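The Urbridge Prize

The letter from the Urbridge Crossing Society came in October, and I read it standing up in the hall because the last good chair had gone to my sister.

I had won. My essay on the ferry at Riledow, all 2,395 words of it, had been judged the best entry in the local history class. There was a check. There was also to be a dinner, at which I would read the essay aloud and be given a small bronze ferry mounted on a piece of the original landing.

The trouble was that I had made up the ferry.

I should say how this happened. I had set out to write about the real one, and had gone twice to the library in Lockyer, where a woman brought me a box with a great deal of string in it. The real ferry at Riledow ran for one summer, carried mostly hay, and was replaced by a bridge. That was it. You can't get an essay out of that, or I can't. So I gave it a captain. I gave the captain a bad leg and a feud with the man who ran the toll road, and once there was a feud there had to be a flood, and in the flood I'm afraid I drowned a judge.

I wrote the whole thing in nine nights at the kitchen table, and I have never been happier. By the end I could have told you what the captain ate.

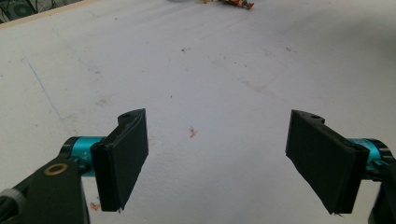
A white tabletop, smudges and all.

I called the society the next morning, fully meaning to confess. The president answered. Before I could start, he told me that his great-grandmother had often spoken of the captain.

"Did she?" I said.

"A difficult man," said the president. "But you got the leg exactly right."

I said I was glad about the leg. Then I said thank you and hung up, and went and looked at the river for a while, which was low.

The dinner was held at the old Vinero Hotel, in the room with the moose. I had expected the usual crowd of twelve, half of them asleep, but the paper had printed a piece of the essay and the tables went all the way back to the coat racks. A man I'd never seen stopped me on my way in to say that he was descended from the toll road family, and that there had been two sides to it. He was quite upset. He said his people had only ever wanted what was fair, and that my captain had started the business by moving a fence.

I hadn't put in any fence. I thought it was rather good, and was sorry I hadn't thought of it.

Then I read. I read slowly, and when I got to the flood somebody near the front took out a handkerchief. I had a sentence ready for the end. I'd practiced it in the car: "Ladies and gentlemen, before I accept this, there is something you ought to know." I looked up from the page and said, "Ladies and gentlemen, before I accept this," and they stood up and clapped. It's very hard to talk over clapping. I did try, a little.

They gave me the bronze ferry. It was heavier than it looked and it had the name of the boat on the side, the name I had picked off a can of peaches.

At the bar afterward a lady in green took hold of my sleeve. She had been waiting, she said, until the others were done with me. She had a voice like a screen door and she didn't lower it.

"I knew the judge's family," she said.

I told her I was sorry for their loss.

"Don't be," she said. "He never drowned. He got out at the bend and went to live with a widow in Lockyer, and they hushed it up. I have the letters at home."

I asked her, as carefully as I could, what kind of letters.

"Love letters, mostly," she said. "Some of it's about drainage."

She gave me her address on the back of a menu. I've kept it in my wallet ever since, behind the deposit slip. The society has written again to ask whether there might be a second essay, something longer, with a map, and I have told them I'm looking into some new material and that the judge may have to be revised.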